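Home Forums Class Projects Gallery Search Log in

Sim pick and place for our club, is the plate too easy?

paiva_wyn
Hi all, Wyn James here, I'm in the robotics club at Cisstead. Our project for the June showcase is tabletop pick and place in simulation, and I ended up with the "put the die on the plate" task (the others got drawers and mugs, lucky them). Arm is the Franka, and each run gets 90 seconds before it times out. We've named the controller Branus, long story.

I've run seed 1442 and seed 1951 so far and I'm pretty happy! But Ourania on my team says the task is too easy to show anybody and we should swap the plate for something smaller. Renders from our setup:
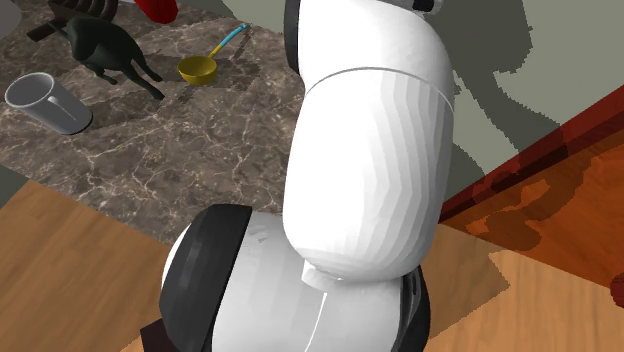
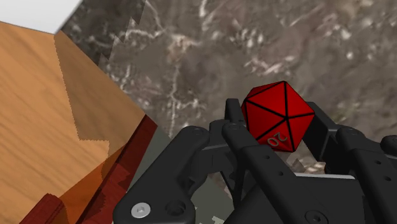
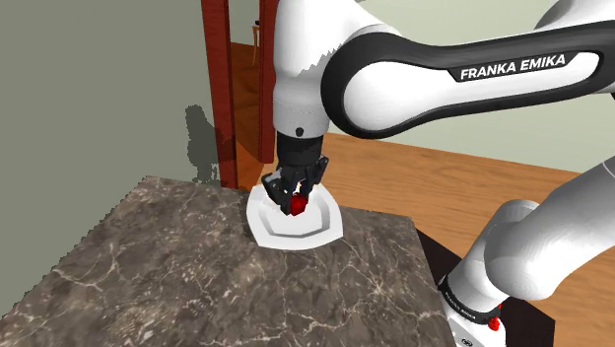
My question is mostly about scoring. Right now we give a point if the die is touching the plate at the end, and that's the whole rubric. Ourania wants it fully inside the flat middle, and looking at how wide the rim is on that white plate I kind of see her point, because a die sitting out on the rim would get the same score as one dead center. But I wrote the contact check already and it works and I don't want to redo it two weeks out. Thoughts?

zivko_n
Side with Ourania on the scoring, sorry. A contact check will also give you the point while the gripper is still holding on, as long as the die is touching. Ask me how I know. At minimum check that the fingers are open and the die has stopped moving.

paiva_wyn
oh no. I don't check the fingers at all.

Sturnura
I'd leave the plate alone though. People at a showcase want to see the thing get picked up and put down, they won't care how big the target is. And a twenty-sided die is a decent object to grab! Try finding two good parallel faces for the fingers when it's lying at a weird angle. We used plain cubes last year and it was way less interesting.

zivko_n
Opposite faces on a d20 are parallel, so there are ten pairs to choose from. I wouldn't call that hard.

Sturnura
Ten pairs, sure, and how many of those can the fingers reach with the table in the way? Our cube grasps were all straight down from above and they just worked.

ourania_d
Ourania here, since I'm being quoted lol. I didn't say too easy to SHOW, I said too easy to be the only thing we show. I'd be fine with the plate if we moved the start position around more. Both of Wyn's seeds start the die close to the same spot.

liga_oz
Can you do both? Keep the contact point and add a second point for inside the well with the gripper open. Then you don't throw out Wyn's code and the old runs still mean something.

paiva_wyn
Līga that's perfect, two points it is. Ourania fine, I'll run 1666 tonight with the start position spread out and post what happens. Živko do you have a number you like for "stopped moving"? I was going to wait half a second and compare positions.

zivko_n
Half a second is OK. Compare rotation too, a d20 can rock in place.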